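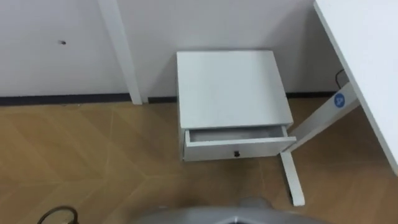
Spent my Friday evening reading the new Senix good practice guide for mobile robots in offices and homes, so now you all have to hear about it. Thread. 08/05/2026

The short version is that I agree with most of it and believe almost none of it will be followed. Long version follows, get a drink.

Section one is the usual. Keep the floor clear, mark the working area, tell people the robot is running. Fine. Every guide I've read in this field starts there and every lab I've visited has a cable on the floor anyway.

And the cable thing bugs me, because the guide says "loose cables should be avoided where practical." Where practical! Those two words let everybody off. If a cable can end up near the base, say it gets taped, clipped or moved before power on. Pick one and write it down.

Section two is furniture. This is where I started writing in the margins.

They treat opening a drawer as a single task with a pass or a fail. Drawer open, tick. How far open? Did the unit shift on the floor? Did the front touch a desk leg on the way out? None of that gets recorded under their scheme.

A partly open drawer next to a desk frame is the most ordinary thing in the world. It's also a shin hazard and a good way to chip paint. A person sees it and nudges it shut with a knee. The robot will do whatever somebody remembered to program.

So my first rule, if anyone wants it: whatever the robot opens, it closes, or it stops and tells a human that it didn't. I'd put that on page one. Senix has it on page 19, as a suggestion.

Someone will reply that an empty drawer is harmless. Sure. Now fill it with scissors and batteries and try the same test. The guide lets you do all your trials on empty furniture and then claim "household storage" as a capability. Come on.

Which brings me to numbers. Trarkar has been telling people its robot did 1,000 drawer openings with no incident. I asked what counted as an incident. The answer was "anything requiring the emergency stop."

So a robot that drags a cabinet across a wood floor, scrapes it, and carries on has had no incident. Nice statistic. I would like to see the floor.

Ongart at least publishes a smaller trial, 40 runs, with notes on each one. The notes are dull and a few are embarrassing for them. I trust those 40 a lot more than the 1,000.

Section three, white on white. I was sure they'd skip this and they did give it a paragraph, so credit where due. White cabinet, white wall, white desk, flat lighting. It's how half the offices in the country look, and edges get hard to pick out when everything is the same color.

Their advice is to "ensure adequate contrast." How? Am I repainting? Do I stick tape on my customer's furniture? If a robot can only find a drawer by its black knob, I want that printed in the manual in large type, so the buyer with white knobs knows what they're getting.

Shiny floors get one sentence. Glare off a wood-look floor moves when you move, and it moves again when the sun does. A test at ten in the morning in July tells me about ten in the morning in July.

Section four is stickers and labels. They want every fixed item in the work area labeled. I don't hate this. But a label has to be readable from where a person normally stands. I've seen plenty of tiny round ones that could say anything at all from three steps away.

Also who checks that the label still matches the furniture after the desks get moved? Desks always get moved. The guide has no recheck interval. I'd settle for "every time something moves," and I know how that would go too.

Section five is logging and it's the best part by a mile. Keep the camera record, keep the joint data, keep the blurry bits. Don't trim the start and end of a run. Whoever wrote this has been burned before and I'd like to buy them lunch.

One gap though. It says to keep records for 5 years and says nothing on who gets to look at them. If the robot works in my office, I want to be able to ask for the run where it hit my cabinet. Skotow already offers this to its customers, so please don't tell me it can't be done.

Would I tell you to use the guide? Yeah, I guess. Use the logging section as written. Treat the rest as a list of things to argue over with your supplier before you sign.

And if a supplier says they're "fully aligned" with it, ask them which of the "where practical" lines they decided weren't. I asked two last month. Still waiting on both.

Replies are open. If you work at Senix and want to tell me I misread page 19, please do, I'll correct it in this thread.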